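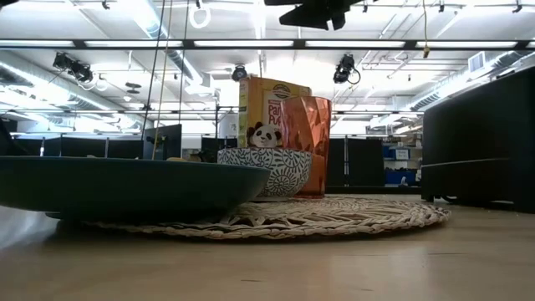 Secção de Críquete – Clube Desportivo Gukby

Ada Greco desconfia do novo calendário: "Quem joga ao sábado trabalha à segunda"

Última atualização: 19 de maio de 2024

A proposta chegou aos clubes em janeiro, num documento que Ada Greco diz ter lido duas vezes antes de perceber onde estava a conta. A Liga Foladier quer encurtar o campeonato regional, passar os jogos de dois dias para um torneio de formato curto e concentrar quase tudo em Fuvville. O promotor, a Nautiyal, promete transmissões, bancadas compostas e dinheiro para a formação. A capitã do Gukby ouviu as mesmas promessas noutras épocas e não se mostra impressionada.

"Não tenho nada contra o formato curto. Joguei-o, gosto, ganhei jogos nele", diz. "O que me faz confusão é que me apresentem aquilo como solução para tudo. Se faltam lançadoras de efeito, vamos arranjá-las pondo as miúdas a lançar dois overs por tarde?"

Pelas contas que fez com a equipa técnica, uma jogadora jovem do clube teve no ano passado 14 dias de competição. No novo modelo ficaria com 7, quase todos longe de casa. A liga responde que os dias perdidos serão compensados com estágios, mas o documento não diz quem os paga nem onde se realizam. Greco perguntou por escrito. Recebeu um folheto.

"Era um folheto bonito, isso reconheço. Tinha um estádio cheio na capa. Fui ver e o estádio nem sequer é cá."

A conversa decorreu no fim de um treino, com a rede ainda montada, e passou várias vezes pelo assunto do relvado. O Gukby investiu no wicket principal a pensar em jogos longos, em que a superfície se gasta e a bola começa a virar no segundo dia. Com o calendário proposto, o campo receberia uma jornada por época. Ninguém, na direção, explicou até agora o que se faz com ele no resto do verão.

E o público? É o argumento preferido do promotor, e Greco pega nele sem grande paciência. O jogo de apresentação em Fuvville teve 228 espectadores, número que a Nautiyal classificou de "muito encorajador".

"Encorajador comparado com quê? Metade entrou com convite. Eu própria distribuí alguns à minha família", conta. "Não digo que seja um fracasso. Digo que com um jogo não se prova nada, nem para um lado nem para o outro. E estão a pedir-nos que assinemos por várias épocas com base nisso."

Admite, ainda assim, que o modelo atual tem problemas. Os jogos de dois dias acabam muitas vezes empatados, há equipas que aparecem com nove jogadoras e as deslocações pesam a quem tem emprego. Preferia começar por aí: menos viagens, plantéis partilhados entre clubes vizinhos, um árbitro fixo por grupo. São coisas pequenas – e baratas – que, segundo ela, foram propostas à liga e nunca chegaram à ordem de trabalhos.
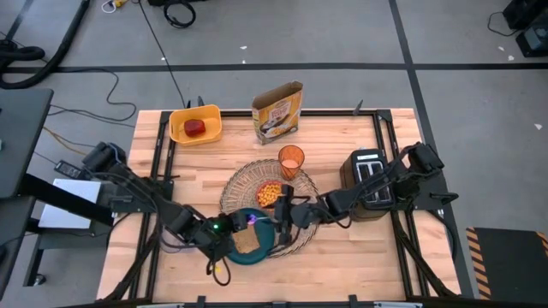

Do lado de quem defende a mudança, uma antiga colega de balneário acha que a capitã exagera e lembra que, sem transmissões, "daqui a uns anos não há calendário nenhum para discutir". O campeonato longo, argumenta, só agrada a quem já o joga.

Greco encolhe os ombros. "Ela pode ter razão. Mas então mostrem-me o contrato das transmissões. Eu pedi para o ver e disseram-me que estava a ser finalizado. Estava a ser finalizado em janeiro, continua a ser finalizado agora."

O Gukby ainda não decidiu como vota. A capitã gostava que o clube se abstivesse até haver números fechados, embora duvide que isso mude alguma coisa. Entretanto, a equipa treina para a época tal como ela está marcada, com o primeiro jogo em casa e dois dias inteiros pela frente.

"Vou abrir o batting e tentar ficar lá até ao chá", diz. "Depois falamos do folheto."

Categorias: Críquete, Entrevistas, Campeonato regional
2 comentários | 14 partilhas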